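July 24, 2023

What a day! I meant to write this on the train home but I spent the whole ride staring out of the window grinning, so it's the kitchen table and a cold tea instead.

The arm did a full morning on its own programme. Well, on our programme, the one the packing bench wrote. When Dulluvura first told us in February that robots were coming to Pumton I was one of the people who went quiet in the canteen. I'd been on the sorting line for seven years by then and I could feel it in both wrists, and still my first thought was that I wanted to keep it. Funny how attached you get to a thing that hurts.

Now I'm the one who gets in early to switch the cell on. I do like that bit, the fans starting up and the arm going to its home position while the rest of the hall is still dark.

Most of today was pushing practice. Before it's let near real stock it has to learn to shift things across a flat surface without knocking them over or sending them off the side, and it learns from us setting up the pieces and correcting it when it gets it wrong. We did 70 runs before dinner. I kept the tally on the back of a delivery note, as the tablet had logged me out again (must ring Navside about that, third time). The early ones were rough. It came in too fast and shoved instead of nudging, so I brought the speed down and moved the start point back a touch, and after that it was lovely to watch. Slow and careful, like somebody moving a full cup along a shelf.

The thing I keep noticing is that what I know counts for something in there. Fingers know how hard to lean on a box before it tips, and I never had to put that into words until the Strobel trainer asked me to. I said "you push low, and you stop pushing before you think you should", and she wrote it down! Seven years of doing it and that was the first time anybody had written down something I said about the job.
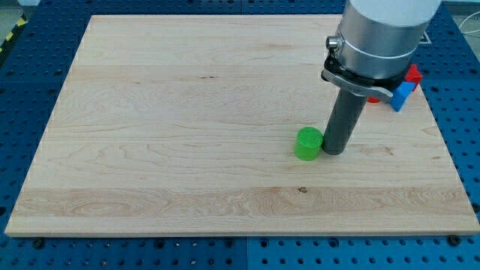
Green was the good one all day, by the way. Red and blue kept ending up with each other and I had to go in and part them between runs, which means stopping the cell, opening the gate, moving them, shutting the gate, resetting. I must ask if we can have a longer reach tool for that. I'd also like the board a bit lower, my shoulder is telling me so tonight.

It isn't all sorted. Two of the night shift still don't know which bench they'll be on after the summer, and they ought to be told soon, it isn't fair to leave people guessing. The hall is quieter as well. We used to shout across the line all day long and now I catch myself talking to the arm. But the 10 o'clock break is a proper break again, everybody sat down at once, and my wrists haven't woken me up for 5 nights running.

Tomorrow we try two pieces in one go. I've already thought of a way to space them – wrote it on my hand so I wouldn't lose it, and now I've washed up and half of it has gone. Something about starting from the far side. Bed.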